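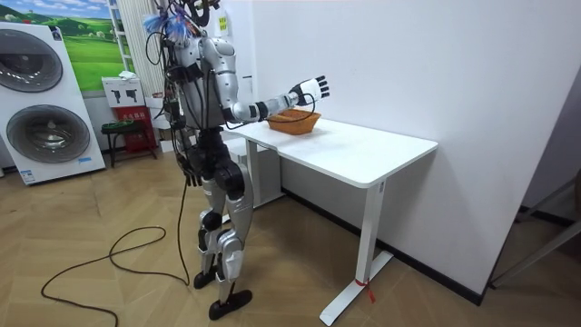
Wavunetti T-Leg Table, Rectangular, White

A rectangular table for wall-side use in workrooms, hallways and kitchens. The top is plain white with no trim or pattern. The T-shaped legs end in flat feet, also white.

Category: Tables / Workroom
Color: White
Shape: Rectangular
Leg type: T, flat foot
Assembly: Required
Packages: 2 (top, leg set)

Construction
The top ships in one piece with threaded inserts already fitted on the underside. Each leg is a single upright joined to its foot at the factory. The mounting plates are handed — the left plate carries a stamped L near the rear hole. A leg fitted on the wrong side will leave its foot pointing off square.

Load
Maximum distributed load is 34 kg. Do not sit or stand on the table. Heavy items go over a leg, not at mid-span.

Assembly
Two people, 20 minutes. Lay the top face down on a blanket or on the flattened carton. Start all screws by hand on both plates before tightening any of them. Final tightening is done with the supplied hex key. A power driver will strip the inserts, and stripped inserts are not covered by the warranty. Turn the table upright by lifting at both ends. Do not roll it over on one foot.

Floor protection
Felt pads for the feet are in the hardware bag. They are recommended on wood floors, herringbone and parquet included. Wipe the undersides of the feet before sticking the pads on. Replacement pads are sold in packs of 5 under the Grastar label.

Placement against a wall
Leave a 5 mm gap between the back edge and the wall to avoid scuffing the paint. Baseboards deeper than the foot overhang will set the gap for you.

Care
Damp cloth, mild soap, dry cloth. No scouring powder, no acetone. Use a liner under woven baskets and unglazed pots, which can mark a white surface when dragged. Retighten the leg screws after the first month.

Customer questions

Can the legs be moved inward?
No. The inserts are fixed. — Retno Lubis, product support

Is the top sold on its own?
Yes, as a spare part. Leg sets are also listed separately and come with new screws. — Retno Lubis, product support

Does it fit the Pakzad under-desk drawer?
The drawer clears the legs but needs its own pilot holes. Use the short screws from the drawer kit. — Anisa Teoh, spare parts

Stock
Next delivery to the Plulcombe warehouse is in September. Orders placed before then ship in the order received.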